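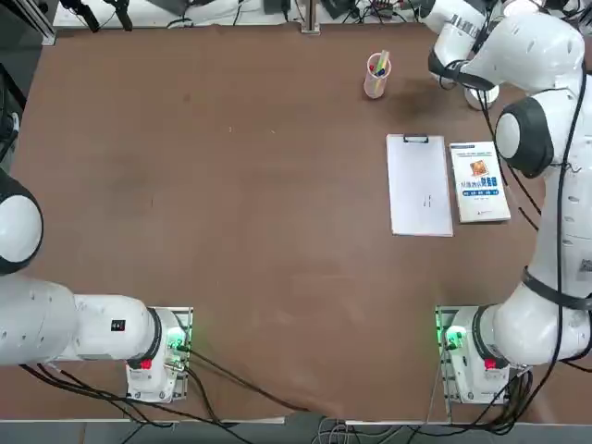
One reply to our planning questionnaire said that the price of the arms had been the easiest number to find, and that every other number in the budget had been wrong by the time the first task was run. The same reply said that cables and table space should have had their own lines from the start. Several other sites wrote something close to this, and we have arranged this section to follow it: the arms are dealt with briefly, and most of the space goes to what has to be bought, made or set aside next to them.

4. Planning and budgeting for a two-arm table

4.1 What was asked for

The Stokatach study collected planning records from 17 sites that had bought, or were about to buy, a pair of table-mounted arms for work on small everyday objects. A planning record in our sense is the set of papers a site produced before spending money: the request, the quotes, any floor sketch, and the version of the budget that was approved. We also asked for the final spend where one existed. Not every site could give us both, and eight supplied records good enough to compare line by line. The comparison below rests on those eight. The remaining records are used only for wording, such as how sites described a task when they asked for money to do it.

The set closed on 25/09/2024. Quotes that came in after that were left out, even where they replaced an earlier quote from the same supplier.

The Calado table appears in both figures in this section. Its layout is simple, with one arm on each side of the near edge and a large brown top between them, and most of the cost lines we discuss can be pointed to on it. The objects in Figure 3, at the head of the section, are a pen cup, a clipboard and a book, all on the right half of the table. Desk items of this sort came up often in the requests we read, and they were almost never given a cost.

4.2 How the lines were grouped

Sites named their budget lines in very different ways. One request had a single line reading "robot system", while another listed the bolts. To compare them we sorted every line into one of the following groups.

Arms and controllers. The arms themselves, their control boxes, the base plates when sold with the arms, and any software licence needed to move them at all.

Table and fixing. The top, the legs or frame under it, mounting plates bought separately, rails and uprights.

Cameras and mounts. The cameras, their stands or brackets, and the cables that belong to them.

Power and cabling. Supplies, extension leads, network switches, ties, trunking and the labour of fitting them.

Objects. Everything the arms are meant to handle, including spares.

Staff time. Hours for unpacking, fixing, first set-up and later changes.

A line that covered two groups was split in the proportion given on the quote. When the quote gave no proportion we went back to the site, and when the site could not say, the whole line went to the group with the larger share in the other records. This is a weak rule and it mostly affected camera cables, which some suppliers put in with the camera and others sell apart.

4.3 Arms and controllers

The approved figure and the final figure were close in this group. Arms are sold on a written quote, the quote usually holds for a fixed period, and a buyer has few choices once the model is settled. The differences we did find came from delivery and from the length of the cable set. Flusterero, the supplier used at Calado, quotes the short cable set by default. The longer set is an extra line, and a buyer who has not yet decided where the controllers will stand has no way of knowing which to order.

We suggest that the controller position is fixed on paper before the arm quote is requested. A hand-drawn plan is enough. It should show the two bases, the controllers, the wall sockets and the side from which staff will reach the table.

4.4 Table and fixing

Planning records treated the table as furniture. In the requests it was often given as an item the site already owned, at no cost. Where we have a final spend, the table was bought or rebuilt in most cases. The usual reasons given were that the old top flexed, that the base plates did not leave enough free surface, or that there was nothing at the far side to fix a rail to.

Free surface needs care. The area of the top is easy to measure and is the number that goes in the request. The area the task can use is smaller. The bases take part of the near edge, the far edge is given over to equipment, and in Figure 3 the links of the right arm run up the side of the table next to the book. A plan that draws only the bases will miss the space taken by the rest of the arm. At Calado the second version of the plan had the arms drawn in their resting position as well, and this version was the one used to order the top.

The top itself should be planned as a part that will be changed. Tops pick up scuffs and specks, and a site that wants the surface to look the same in March as it did in the autumn will need either a spare or a sheet that can be laid over it. Skivadent supplies cut sheets to size, and the Calado budget now carries one replacement a year.

4.5 Power and cabling

This was the group with the largest gap between plan and spend. In the eight comparable records the average gap was roughly 3000 pounds, of which the larger part was labour. Three things account for most of it: longer leads bought after delivery, extra sockets, and the time spent taking cables off and putting them back when something on the table had to move.

The amount of cable on a two-arm table is easy to underrate when reading a quote. Each arm brings its own, each camera brings more, and they tend to gather in the same places. In Figure 4 numerous black cables come off both bases and hang over the near edge, and there is a further tangle beyond the far edge with the small devices there. We did not find a planning record that drew any of this. Two sites had a line for trunking, and both had left it at zero until the table was standing.

For a new table we would enter the cabling group as a real sum at the request stage, with labour shown separately from parts. We would also ask for one day of refitting after the first month. Where finance rules do not allow a line without a quote, the refitting day can be placed under staff time.

Figure 4. The Calado table with pen cup, clipboard and paperback book on the right half. Cables run from both arm bases over the near edge. Same table as Figure 3.

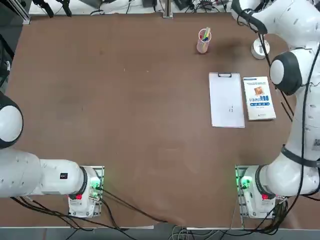 Should a site buy both arms at once or begin with one? Buying both at once is cheaper if the table is going to carry two in the end, as the top, the plates and the cabling are then done a single time.

The records support this only where the second arm was certain. Two sites began with one arm and added the other later, and each paid for part of the fixing work twice. A third never bought the second arm and would have spent less by planning for one. We have no way of telling, from the request alone, which case a site will turn out to be. A middle course is to buy one arm and have the top drilled and the plate fitted for both. The extra cost of the second plate is small next to the labour of lifting a working table apart.

4.6 Objects

Objects were left out of most approved budgets and were then paid for from petty cash or brought in by staff. The sums are small. The trouble is in the record keeping: a task written up with one cup and repeated months later with another is no longer quite the same task, and the first cup may no longer be on sale.

We recommend that each object named in a task is bought in a small batch, with the receipt kept and the spares boxed and marked. Paper goods need more spares than the rest. A clipboard can stay on the table for a long time, but its sheet will be changed whenever it creases or is written on, and a paperback cover will curl with handling. Translucent objects, such as the cup at Calado, should be matched from the same batch where possible, so that the tint does not change between runs.

4.7 Staff time

Staff time was entered as set-up only. None of the eight records had a line for later changes, though all of the final figures included some. We asked sites to estimate these hours after the fact and do not place much weight on the answers. They do agree in one respect, that moving a camera mount takes longer than putting it up in the first place, mainly on account of the cables already lying in the way.

The revised budget form, with the six groups as headings and separate columns for parts and labour, is given in Appendix B. Sites that have already had a request approved can fill in the labour column alone and attach it to the original.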